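# Kistia finishes first round of hand-held gripper comparison

2020-11-28
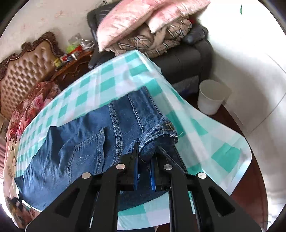
Kistia has wrapped up the first part of a side-by-side test of two hand-held grippers for handling clothes and household linen. The work was done in furnished bedrooms, with cloth items handled on and around the bed. A second part, on robot arms, is due to start in January.

The two tools came from Prostness and Lazaridis. Both are parallel-jaw designs meant to be carried by a person while a camera on the tool records what the jaws do. Kistia wanted to know which of the two holds thick and thin fabric better, and which one people can use for a full session without their grip getting sloppy.

Operators logged 2067 grasps over 31 sessions. Each session mixed heavy items such as jeans with lighter ones such as tablecloths and pillowcases. A grasp was marked as good if the fabric stayed between the pads through a lift, a short carry and a release at the target spot. Slips, double picks and grasps that caught the wrong layer were logged separately.

On denim the two tools came out nearly level. Folded hems and waistbands gave both sets of pads plenty to close on, and most of the failures were at flat areas of the leg, where the jaws slid over the surface before they caught. Thin cotton separated them more clearly. The Prostness tool picked up single layers more often – its pads are narrower at the tip – while the Lazaridis tool tended to bring the layer underneath along with it.

The Lazaridis tool did better on comfort. Operators rated its trigger as lighter, and fewer of them asked for a break before the end of a session. Kistia said the Prostness trigger spring will be swapped for a softer one before the next round, with the jaws left as they are.

Cameras caused more lost time than either gripper. Around 600 recordings had to be checked by hand after the software flagged blurred or badly lit stretches, mostly when the tool was turned quickly or held close to dark cloth. Shorter exposure fixed part of the problem. A second camera mount, set a little farther back from the jaws, will be tried next to give a better view of the pads at the moment they close.

For the arm tests, both grippers will be fitted to the same arm and run from a Dromlow controller, with a target of 900 grasps for each. The fabric set stays the same so that results can be compared with the hand-held figures. Kistia has added one extra task, pulling a garment out from under another, which gave operators trouble with both tools.

The grasp log and the scoring sheet will be released together after the arm tests. Kistia has not said whether it will settle on one gripper or keep both in use.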